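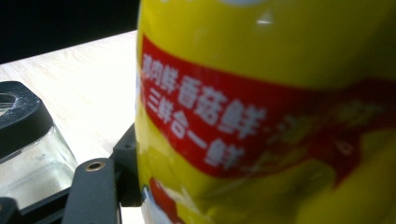 What can you use if a recipe wants chicken stock and you haven't got any? A spoonful of chicken seasoning stirred into hot water will do the job in most soups, and you should hold back the salt until you've tasted it.

I get asked this more than anything else since I put up the noodle soup in October, and I have been meaning to write a proper post about it for months. Then I started pulling the seasonings out to check what I had, and one thing led to another, and I ended up doing the whole seasoning shelf on a gray February afternoon with the radio on and a pot of rice going. So you are getting both, the stock and the shelf, in no special order.

First, the yellow tub. If you cook any Chinese food at home you probably have one like it, or your mother does. Mine has a red band across it that says 鸡肉鲜 香菇鲜 and then 三鲜合一鲜 under that, which my friend Aiman Chin read out to me over the phone as the savor of chicken, the savor of shiitake, and three savors coming together as one. I loved that so much I wrote it on the chalkboard! She grew up with a tub of the stuff next to the stove and says her grandmother put it in everything except the tea.

I came to it much later. When we first moved to Brotilham I was a very serious person about stock. I saved bones. I had bags of them in the freezer, and carrot ends, and the green parts of leeks, and every couple of weeks I would boil it all up for half a day and fog every window in the house. It was lovely stock and I still make it in winter when I have the time (less and less, it seems). But on a plain evening when everybody is hungry and there's half a cabbage and two eggs in the fridge, a spoon of seasoning and a kettle will get you a soup, and a good one.

How I do it: a level teaspoon to a big mug of hot water, stirred, then tasted. I used to put in a heaping spoon and then soy sauce on top of that, and we all drank water until bedtime. Go easy with the soy. A few drops of sesame oil at the end, some scallion if you've got it, white pepper if you like it (I do, my husband sneezes). It's very nice in scrambled eggs too, just a pinch, and in the filling for dumplings, and on green beans when they're nearly done. I've even put it on popcorn, which my son Svyatoslav thought was the best idea I ever had. He's not usually so free with praise.

Now the shelf. I took everything down and set it on the table, and it was a bit of a reckoning. I had three open bags of star anise. Three! I had paprika from before the kitchen was painted. There was a packet of something brown with no writing left on it that I sniffed, and sniffed again, and then let go. Anything that still smelled like itself went into a jar with a lid. I've gone over to clear glass for nearly all of it now, as I never do look inside a tin. If I can see the cumin getting low I'll buy cumin. If I can't, I'll buy it every single time I go to Rana's, just in case, and that's how you wind up with the star anise.

The tubs and bottles I leave as they come. I tried once to decant everything so it matched and I couldn't tell the salt from the sugar, and there was a very sad batch of pancakes. A bright label you can find with your glasses off is worth a lot to me.

A few of you wrote after the last post about things going hard and clumpy. Keep the spoon dry, that's the main thing. I was forever holding the container over the steaming pot and shaking it, and the steam goes right up inside. Now I spoon some out into a little dish first, well away from the stove, and put the lid straight back on. If it's already in lumps you can bash them with the handle of a wooden spoon and carry on, I've done that plenty.

The rice was a touch overdone by the time I had everything back up, so it became fried rice, with egg and peas and the last of the ham, and a teaspoon of you know what. I still have to do the shelf with the vinegars. There's one back there I'm a little afraid of.

619 shares
70 comments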